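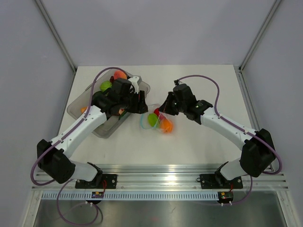 Saimi Mäkelä
@saimimakela · 22nd March

Got the play fruit into one clear plastic tray. Please hold your applause until the end of the thread.

Until February it lived in a cookie tin, a boot and, for reasons Lenni won't discuss, the bread drawer.

I went with clear so I could see what's in there. What's in there is fruit. System works.

Ritva Hakala wants to know if I'm sorting it by kind. Ritva, there isn't enough of it to sort. It's a small harvest.

Lenni says the tray is crooked on the table. The tray is at a jaunty angle. People pay decorators for that.

Next up: the play vegetables, last seen in four different rooms. Esko, if you're reading this, check your coat pockets.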